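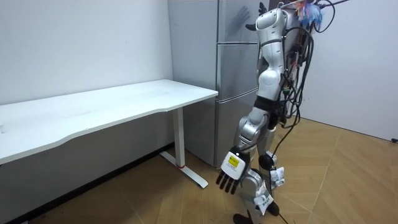
I went to the open day at Allby mostly for the fridges. Ours at home has been humming like a bus since September, and Bukola Ogundipe had told me they'd opened up the little rooms on the Shehu Street side so people could poke around at floor level. So off I went! The room I liked best was barely furnished, just a tall gray refrigerator with a white desk next to it, and I stayed in there way longer than I meant to (Bukola went for coffee twice).

What I wanted to know was how deep the shelves go, because the Skonditz brochure never says. I have one roasting pan that has beaten every fridge I've owned.

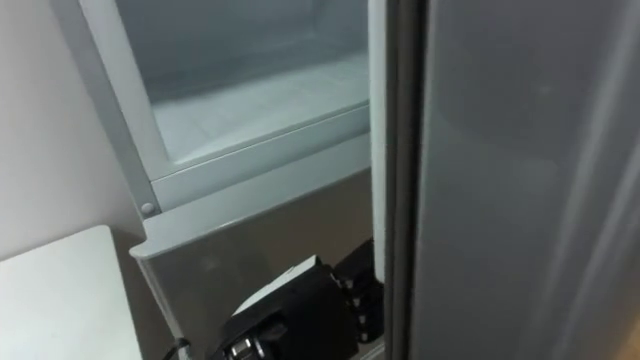

Door partly open, and an empty upper compartment with shallow ridges across the floor.

See that raised lip along the front? I'm a big fan. My last fridge had nothing there and a jar of pickles once came out to meet me. I asked Darmawan Tambunan, who was showing people around, whether the ridges are a pain to wipe. He said warm water and an old toothbrush, which sounds like a yes to me. 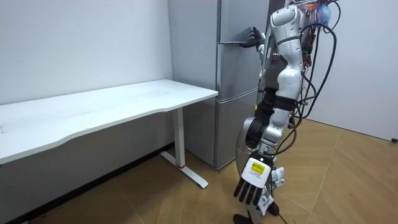
Then we got onto handles. I'm five foot nothing and my husband is enormous, so anything we buy has to suit both of us, and I'm fussy about a handle I can get my fingers behind. Darmawan was very patient about all this. He also talked me out of the bigger Sarley, which would have stuck out past our counter by a mile.
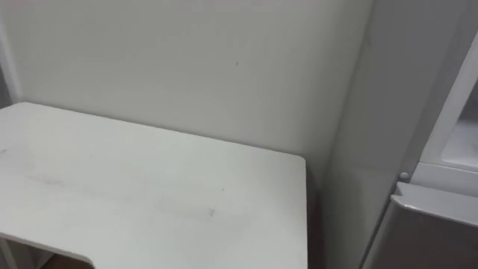

I've been hunting for a desk for the spare room too, so I was doubly pleased. My trouble is that I lean, and by evening I have a straight red line across my ribs. A tabletop with a shallow curve scooped out of the front would fix that. White does show everything, though: it had gray scuffs across the left half and a dark smudge, and I'd have mine looking worse in a week. Still want one. Going back with a tape measure and the roasting pan.

Filed under: Days Out, Home & Kitchen

Recent posts
Zainab's plum cake, second try
Measuring a spare room without crying
A wet afternoon at the lamp sale

© 2020 Adesuwa Igwe | Contact | Back to top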